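Home | Contents | Chapter 3 | Glossary | Index
Print this page | E-mail this page

Chapter 3
Party Discipline and the Free Vote

In most parliaments a member belongs to a party, and the party expects the member to vote with it. The person who sees to this is the whip. Each week the whip's office sends out a notice listing the votes to come and how much each one matters to the leadership.

The Nimri assembly is a useful case. It has 44 seats, and for years its votes followed party lines. In October the government put forward the Undow water bill, and 2 of its own members refused to back it. The bill passed anyway, but a petition against it had drawn 1,277 names, and both members said they were answering to their districts. 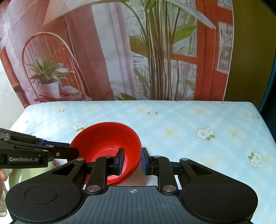
Can a party remove a member from the assembly for voting against it?

In Nimri it can only expel the member from the party. The seat stays with the person who won it, who then sits as an independent until the next election.

A free vote is different. The whip gives no instruction, and members decide for themselves. Section 3.1 looks at when leaders allow this.

Print this page | E-mail this page

Comments

Jaxon Dhillon: Is the Undow bill covered again in the chapter on committees?

Hertta Kokkonen: Yes, briefly, near the end.

Jaxon Dhillon: Found it, thanks.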